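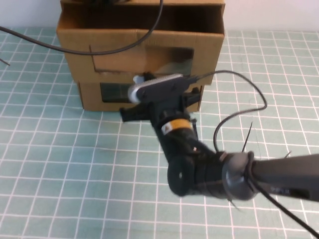 Packing Bench Check — Dundale, Room 321
Date: Jan 2, 2024
Checked by: Ainhoa Garrido
Copy to: Gaetano Bortolotti

1. Cutting mat flat on the tabletop, grid lines legible
OK.

2. Cables routed clear of the work area
Action. Black cable hangs in a long curve across the front of the upper box section. Clip it to the wall side. Loose cable end at the left of the mat to be identified and capped.

3. Cardboard box, upper section
Acceptable. Flaps removed, top open. Creasing at the edges and a fold line above the window. Replace if the fold deepens.

4. Cardboard box, lower section
Monitor. Narrower than the section it carries — do not load the top until the joint has been taped on all sides.

5. Warning labels in place
OK. Yellow band with triangle symbol present.

6. Spare cartons
Two left from the December order (Mesari, ref. 1206). Reorder at three.

7. Wall behind bench
No marks. No action.

Items 2 and 4 open. Recheck before the next shift — G.B. to sign.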